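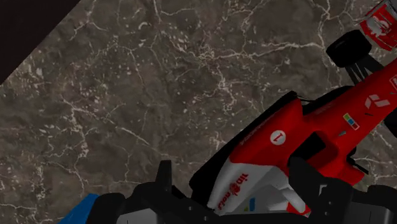 # "My hands know the car before my eyes"

Yolandi Kruger has worked at Renley for many years, always with model cars. She unpacked them, checked them, put them in their boxes and sent them out to collectors. Since December she spends most of her day in front of two screens, where a robot practises the same work inside a simulation. I met her at the warehouse on May 5, 2022, in the small room beside the packing hall.

On her screen a black gripper stood close to the nose of a red and white Formula One car with a number 1 on it. The car lay on dark marble with many pale veins. I asked first about the marble, as the tables in the hall are plain grey.

"The program changes the table," she said. "One time it is marble, next time it is something else. The engineers from Gavalas want that the robot does not learn only our table. In the beginning I found it very strange. Who packs a car on marble? Now I don't see it any more."

Gavalas delivered the arm and the simulation, and Renley pays for it by the month. In the hall there is one real arm, which the company calls Prerkov, after the name of the project. It works on the simple orders, and the people do the rest. The catalogue has 3,454 models, and Kruger says that the arm is allowed to touch 103 of them.

"The allowed ones are mostly closed cars, with a good strong body," she explained. "A racing car like this one is difficult. You have the front wing, you have the thin arms which hold the wheels. If you take it at the wrong place, you have two pieces. I always take it by the body, behind the front wheels. I never thought about this before. My hands know the car before my eyes."

This knowledge is what she is now asked to give away. She watches the attempts in the simulation and marks the grips she would not accept. After this she writes a short note for the engineers. I asked her if this felt like teaching a person.

She thought for some time. "When I taught a new colleague, I could say 'be careful', and she was careful. Here I must say what careful is. How far from the wing? From which side? It is tiring in the head. In the evening my back is fine and my head is finished. Before, it was the opposite."

The work in the hall has also changed. On a normal shift the packers used to finish 300 boxes together, and they talked while doing it. The easy boxes have gone to the arm, so the people have only the difficult ones, one after another.

"The management thought that everybody would be happy to lose the boring part," said Kruger. "But the boring part was also the rest. You packed ten easy cars and you spoke about your children. Then came a hard one and you were quiet. Now it is hard, hard, hard. I said this in a meeting and they listened, I must say. They gave some of the easy orders back to us in the afternoon."

No packer has been dismissed. Two left by their own wish and were not replaced, and this is discussed a lot in the canteen. Kruger does not hide that she is in a delicate position.

"Some colleagues ask me, why do you help it? I understand the question. My answer is that somebody will do it, and I prefer it is somebody who has packed. If it is only engineers, they will make it fast and the cars will come back broken, and then who repairs the boxes and answers the angry letters? We do."

She earns a little more than before, but her contract still says "packer". She has asked for a new title and she waits for the answer. Renley is also talking with Morninard, a distributor that wants to send its own stock through the same hall, with larger models. For these the arm would need another gripper, and all the notes about where to hold a car must be written again.

Does she miss the packing? "On Fridays I still pack for two hours. I asked for this. If I stop completely, after one year I will only know the cars on the screen, and then my notes are worth nothing." She turned back to the red car and moved the view a little to look at the front wing. There were more attempts to check before lunch.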